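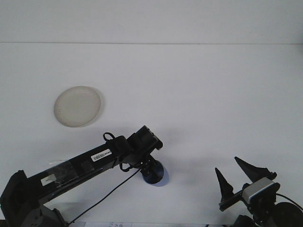

*Jardin & potager – Astuces*

## Relancer un vieux pied de rhubarbe

Un pied qui ne donne plus que des tiges fines est souvent trop serré. On le divise pendant le repos, quand les feuilles ont disparu. En juin, il est trop tard pour déterrer, mais on peut déjà préparer la suite.

- Arrêter la cueillette à la fin du mois et laisser au moins la moitié des feuilles.
- Couper les hampes florales à la base dès qu'elles sortent.
- Étaler deux seaux de compost mûr autour du pied, sans couvrir le cœur.
- Planter un piquet à côté pour retrouver la souche en hiver.

À l'automne, soulever la motte à la fourche-bêche et la trancher en trois éclats, chacun avec un gros bourgeon. La bêche Hamel passe bien, à condition de l'avoir affûtée. Replanter le bourgeon au ras du sol, arroser, pailler.

Ne rien récolter la première année. Les feuilles sont toxiques à manger mais vont au compost sans problème.

Fiche mise à jour le 15/06/2025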